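Gallby Trails Map: Support
Ticket: Bike parking layer loads blank when zoomed out
Status: Resolved
Priority: Normal
Component: Map tiles / layers
Reported by: Eugeniusz Sowa

Description
The bike parking layer shows nothing at zoom levels 10 through 12. The base map draws fine and so do the bike lanes. If I zoom in to 13 the racks appear all at once. Zooming back out makes them vanish again. This started in September after the racks from the Giltmont survey were added. Tested in two browsers on a laptop and one on a phone.

Steps to reproduce
Open the map with no saved view.
Turn on Bike parking in the layer list.
Zoom out until all of Gallby fits in the window.
Expected: clusters with a number on each. Got: no clusters, no error message on the page.

Comment from support
Confirmed. The browser console shows the request for the layer coming back with a 413. At zoom 12 and below the map asks for the whole city in one call. Before the Giltmont import the layer was under the limit of 2,000 features per request. It is now over.

Comment from Eugeniusz Sowa
Can the limit be raised? I only need the clusters for the planning handout, and I can wait a few days. Also, the rack outside the Grabowska Street library shows up twice at zoom 18, with two different capacities.

Comment from support
Raised the limit on the test server. It worked but the page took 25 seconds to draw on a phone, so that change was rolled back. Going to build the clusters on the server and send only those at low zoom. Will look at the duplicate rack separately.

Comment from support
Server clusters are on the test site. Please clear the browser cache before checking, the old layer file is stored for a long time.

Comment from Eugeniusz Sowa
Clusters show at 10 and 11. Zoom 12 is still blank for me, cache cleared, private window too.

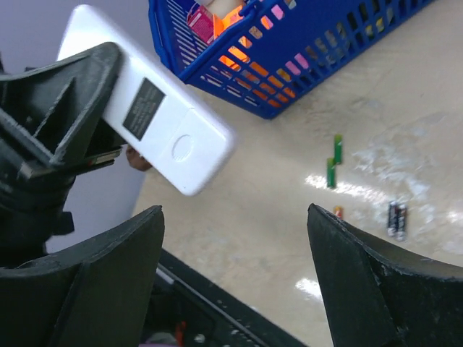
Comment from support
Found it. The style file had the cluster layer ending at 12 and the single racks starting at 13. The end value is not included in the range, so zoom 12 had neither. Changed the end value to 13 and pushed to the live site.

Comment from Eugeniusz Sowa
Works on the laptop and the phone. The library rack is still doubled.

Comment from support
One copy came from the old Grullorus file and one from the new survey. Removed the old one. Other racks from that file may have the same problem, opened a new ticket for a full check. Closing this one.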